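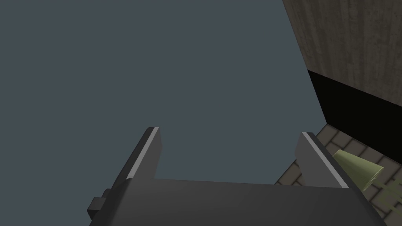

How long does the grey primer need before it can be sanded?
Overnight at bench temperature. Eight hours was enough on the flat faces but the paper still clogged near the edges, where the coat builds up.

April 30, 2024

Job: sign plates for Gillano, mild steel, dark grey matt finish both faces. 31 plates in the batch. Primer is the Zirton two-pack, topcoat the Multanberg matt. Both tins opened new for this job and labelled on the lid.

Prep
Degreased twice, second wipe with a clean cloth. Light rust on the plates from the bottom of the stack, taken off with 400 wet, dried straight away with the air line. Do not leave them standing on the rack wet. Mill scale on one plate would not shift by hand. Put aside for blasting, not included in the results below.

Primer mixed by weight on the small balance. The tin gives the ratio by volume only, so I used the conversion Frøydis Bråten wrote inside the cupboard door. Checked it against the data sheet and it is right. 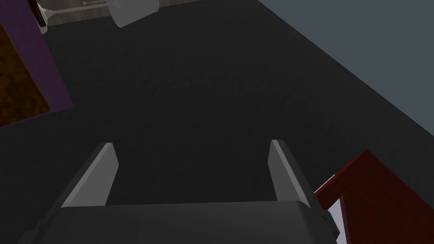

Topcoat
First pass thin, second pass crosswise. Gun held slightly further off than last time. The dry spray we had along the long sides in the previous batch has gone, apart from one plate hung too near the extractor.

Gloss is more even than before. Two plates have a visible patch in the middle when looked at from a low angle. Both were sprayed last, so the pot may have been settling. Stir between plates next time, and note the time of each stir on the sheet.

Tried rubbing one patch down with 3000 to see if it would blend. It does not. The rubbed area comes up shinier than the rest and stays that way after a wipe with solvent. A patch in a matt coat has to be resprayed over the full face.

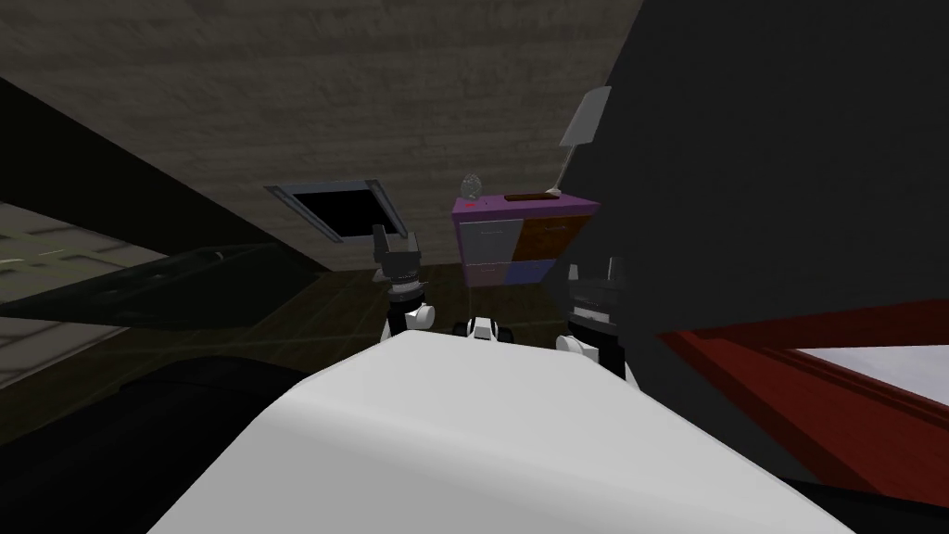
Two grippers beyond the curved white panel, tilted view.

Edges
Corners are the weak point. On a sharp sheared edge the paint pulls back and the steel shows through after the slightest knock. Plates with a small bevel filed on before priming held their coat. Tape test on both types: the sheared edges lost paint along most of the length, the bevelled ones lost none. 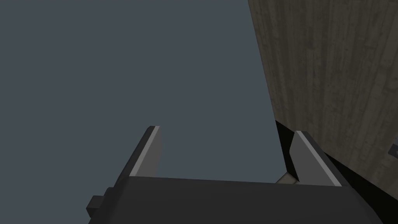 Gillano wants the plate outline to be easy to pick out against a dark wall. The sample with the bevel in the same grey as the face disappears under the corridor lamps. A lighter grey on the bevel alone should do it, along the lines of the left finger in the picture, where a thin pale strip down the bevelled front edge separates the plate from what is behind it. Masking that narrow a band on every plate is slow. Will try a foam roller on one offcut first.

To do
Order more tape, narrow, from Hrynyshyn.
Respray the two patchy plates, full face.
Send the scaled plate for blasting.
Leave one bevelled and one sheared offcut on the outside rack until August, then repeat the tape test.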